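作業ノート 水曜 セルB(歯車組立)

件名:把持ミス後も「把持完了」で進む件

現象
午前の連続運転中、小歯車の把持に失敗したままシーケンスが次工程へ進んだ。軸への挿入動作を空の状態で実行し、押し付け力の上限で停止。非常停止は押していない。保護停止から手動で退避させた。部品、治具に目立つ傷なし。ログ上の停止コードは挿入側の過負荷のみで、把持側は正常終了になっている。後から見る人はまず挿入を疑うはずなので、ここに書いておく。

構成
アーム制御:Usska(先月の更新のまま)
把持と位置検出:Mai
ログ収集:Imer
指:Drernier製の試作指。先細、把持面は粗い粒状の表面、長手方向に肉抜きあり。

ログ
Imerの記録では、該当サイクルは通算1,538回目。閉指令から完了フラグまでの時間は正常サイクルと区別がつかない。違いが出ているのは指の最終開度で、正常時より2 mm狭い。Maiの判定条件を見直したところ、「電流しきい値を超える」または「移動が止まる」のどちらかで完了になる設定だった。歯車の縁を指先で弾いた時点で電流が一度立ち、そこで完了が確定したと見ている。その後も指は閉じ続けているが、判定はもう見ていない。

同じ空振りは朝からのログを遡ると全部で7件。うち挿入まで進んで停止したのは今回だけで、残りは再試行で拾えていた。再試行は検出のやり直しで偶然かかっただけで、把持の異常としては一度も上がっていない。アラーム件数だけ見ていたので気づかなかった。

位置ずれの確認
低速(通常の30 %)に落とし、指を開いたまま接近姿勢を見た。

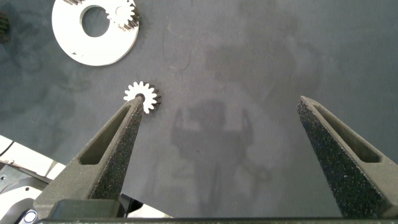 手首カメラより。指は開。
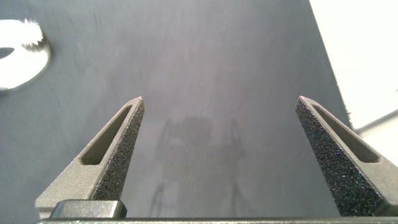 検出側について。白い歯車が濃い灰色の台に載るので輪郭は取りやすいと思っていたが、明るい側で白飛びすると歯先がつぶれ、外接円の当てはめが不安定になる。もう一つ、アーム自身の影が台に落ちる。影の境界が歯車に近いと、歯の影と一緒に輪郭として拾うことがある。Maiの中間結果を保存していなかったため、該当サイクルでどちらが効いたかは判定不能。中間結果の保存は本日から有効にした。容量は要監視。

指の側について。把持面の摩擦は十分で、中心を挟めていれば滑りは再現しない。意図的に横へずらして挟むと、歯の斜面で逃げて歯車が回りながら外れる。指先だけで縁をかんだ場合も同じ。午後の再現試験では、ずらし量を2 mmにすると完了フラグが立ったまま外れる状態を作れた。午前の現象と開度の波形が似ている。ただし台上での歯車の向き(歯の位相)で結果が変わるので、同一原因と断定はしない。

安全面
空振り自体は危険ではないが、完了フラグを信用して挿入速度まで上げている点がまずい。歯車を半端にかんだまま搬送すると、途中で落とすか飛ばす可能性がある。柵の扉を開けた調整モードでも同じシーケンスが走るため、対策が入るまで調整モードでの自動サイクルは禁止。制御盤に貼り紙済み。
過負荷の上限は今回きちんと効いた。上限値は触らないこと。「挿入が止まるから」と上げると、今回の空押しも見逃す方向になる。

暫定対策(実施済み)
・完了条件を「または」から「かつ」に変更。
・完了後に開度を再読みし、下限を割っていたら把持失敗として停止。再試行はしない。
・搬送開始前、持ち上げた位置で開度をもう一度確認。
・速度は30 %のまま。

変更後に空把持を手で作って試した。いずれも把持側の異常として止まり、挿入には進まない。歯車を横にずらした条件では、持ち上げ位置の再確認で止まるものが2件あった。閉じた直後の判定だけでは足りない。

未解決
・開度の下限値は手元の小歯車で決めた。大きい円板状の部品には使えない。品種ごとに持たせる必要あり。Usska側のレシピに欄がないので、当面はMaiの設定ファイルで切り替える。切り替え忘れの検出手段はまだない。
・露光を下げると台の擦れ傷が見えにくくなり、誤検出は減りそう。反面、暗色部品の歯が沈む。白専用の露光を別に持つか検討。
・Imerの時刻が制御側より遅れている。今回の波形の突き合わせは手作業で合わせた。ずれ量は一定でない。
・指先の摩耗は目視のみ。寸法は測っていない。交換前に一度外して測る。

次回
影の影響を切り分ける。照明の向きだけ変え、歯車の位置と接近姿勢は固定。中間結果が残ることを最初の1サイクルで確認してから回す。速度を戻すのはその結果を見てから。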